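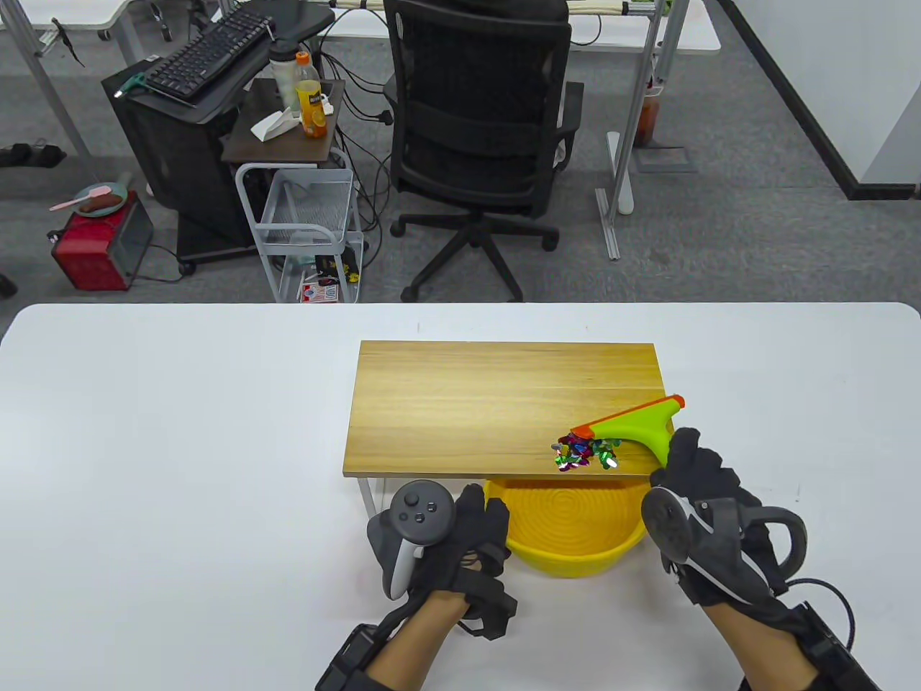 Figure 4.1 A scoop, a small pile of confetti and a yellow basket at a low wooden board.

Chapter 4
Buying Sound: Portable Speakers on a Budget

Start with the room. Kitchen, porch, dorm, garage. Most people start with the price tag and work backward, then wonder why the thing sounds thin outdoors. Walls help bass. Open air eats it. Keep that in mind for the whole chapter, it comes back in 4.3 and again in the problem set.

Terms you need before going on: driver, passive radiator, sensitivity, codec. Driver is the part that moves air. Passive radiator moves too but has no motor of its own. Sensitivity is how loud you get for a given amount of power. Codec we covered in Chapter 3, go back if it's fuzzy.

Now the running case. Solange Holanda is shopping for one speaker and has two candidates. The Bekadix Pendus, $279, rated for 18 hours per charge. The Vusisau Aguirre, cheaper, 20 hours on the box. Same weight class, both splash resistant. On paper the Aguirre wins. On paper.

Two problems with battery ratings. First, volume. Makers usually test at a middle setting, sometimes lower, and the small print may or may not say which. Turn it up for a backyard and the number drops fast. Second, age. A battery that's been through two summers wont hold what it held new. So a two-hour gap on the box means very little until you know the test level. Write that in the margin.

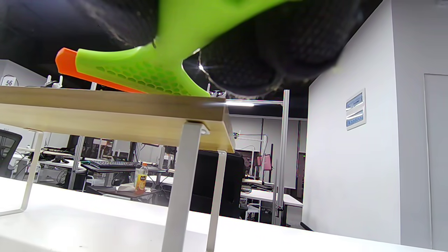
Wattage is worse. Peak watts, RMS watts, "total system power," all printed in the same size type. Only RMS is worth comparing, and even then only between speakers with similar sensitivity. A small efficient driver can beat a bigger hungry one. Holanda's notes for the case have a column for watts and she crosses it out by the second page. Good instinct, we'll see why in 4.2.

What to listen for in the store, if there is a store. Bring one song you know very well. Voice first, then bass, then turn it up until something gives. Rattle? Harsh s sounds? Bass that disappears at high volume is the speaker protecting itself, common at at this price and not a defect.

Sections ahead: 4.1 size and placement, 4.2 power and loudness, 4.3 outdoor use, 4.4 pairing two speakers in stereo. Do the reading for 4.1 before the listening exercise.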